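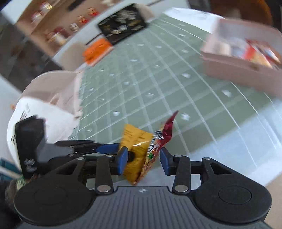

bokstead_packing
August 16, 2025

I pack mixed snack boxes for Besteo, at the Randow site. A few people asked what the gripper work is like and what it has done to our jobs, so I'm putting it in one thread.

First, the size of it. There are 17 of us in the building, and 7 of us pack. On a good month we send out about 2,000 boxes. The item list right now has 161 different snacks on it, and it changes all the time.

Packing is a simple job to explain. You get a list, you pull the items, you fit them in the box so the lid closes and the chips aren't crushed. Doing it well takes a couple of months to learn, mostly the fitting.

The company wants robot arms to do part of this. The system they picked is called Metwally. Before the arms can pick anything up, somebody has to show the software how it's done, many times over. That is the part we do.

We use grippers that you hold in your hands. Two blue pads at the tips, black arms, a thick body. You close them on a packet, move it where it goes, open them. Then the next one. Each time through counts as one take.

You don't touch the snacks with your fingers during a take. If a bag slides, you go after it with the gripper. Takes where you miss and try again are kept too. I asked about that the first week, thinking I had messed them up, and was told to leave them in.

The hardest things for me are the soft ones. A full bag of chips has air in it and pushes back. A crumpled bag folds over between the pads and you end up holding a corner. Flat packets on a cloth are the slowest of all. You have to get one pad under the edge.

The easiest are small cartons. Square sides, they stay where you put them. I could do those all day and some afternoons I do.
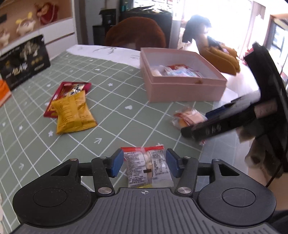
Clear packet in one gripper, second gripper heading for the small bag by the pink box.

We do these at a table with a grid cloth on it, away from the line. The layout gets changed between takes. Move the box, turn a bag around, swap a few items. It's supposed to be a bit messy. A tidy table only teaches it tidy tables.

Now the work side, which is what most of you asked about.

Hours: mine are the same. Two shifts a week I'm at the table and the rest I'm on the line. On table days somebody has to cover my spot, and for the first month nobody did, so the line ran short. That was the biggest complaint in the building and it was a fair one. They brought in a part-timer and it got better.

Pay: table shifts pay a little more per hour. We had to ask for that. At first it was the same rate, with the idea that it was lighter work. It is lighter on the back and heavier on the hands and wrists. After a long session I feel it in the thumb.

We now stop every half hour for a break from the grippers. That was also something we asked for. If your workplace is starting this kind of thing, get the break written down before the first session. It's harder to get later.

Speed: I am much slower with a gripper than by hand. Everyone is. A box that I would fill without thinking takes me several times as long. Some of the older packers hated that. They are fast and proud of it, and the grippers make you feel like it's your first day.

One thing I didn't expect is that I pack differently by hand now. I used to grab two or three items at a time. With the grippers you have to decide which item goes in first and which way up. I've kept some of that on the line and I get fewer boxes where the lid won't close.

Are we training our replacements? I get this one a lot, including from my family. My answer is partly, yes. Nobody here pretends the arms are being bought for fun.

What we've been told is that the arms will start in September on the standard boxes, where the contents are fixed. Custom boxes and gift boxes stay with people. Checking and fixing what the arms pack also stays with people. No packers are to be let go this year. That is in a letter we all got.

What the letter doesn't say is anything about next year, or about hiring. Two packers left in the spring and only one was replaced. The part-timer is on a short contract. I can read that as well as anyone.

I don't think the arms will be great on day one. I've seen the test runs. Cartons go fine. Soft bags get dropped or put in on their side, and then it waits for a person. So in the fall my job will probably be standing between two arms and picking up what they drop. That is a different job from packing, and I don't know yet if I'll like it.

We've asked for two things before it starts. The first is that whoever is minding the arms can stop them without calling a supervisor. That one is agreed. The second is that dropped items don't count against the packer on that station. That one is still being talked about.

For what it's worth I don't mind the table work. It's quiet, you can sit for part of it, and you get to know the stock. I would take a third shift of it if my thumb were up to it.

I'll add to this when the arms are running. Questions are fine, but I can't post numbers from the test runs.

214 likes 38 reposts 4 comments

Comments

nightshift_lids
We did this at a parts warehouse. Same story with the line running short while people were off doing takes. Good that you got cover.

orchard_road_77
Do you get a say in which snacks go on the table or does somebody pick for you?

bokstead_packing
@orchard_road_77 Somebody gives us a list, but we can add the ones that cause trouble. I add a lot of flat packets.

tapeandlabels
Wrist support helped me with a similar tool. Ask if they'll pay for it. Ours did.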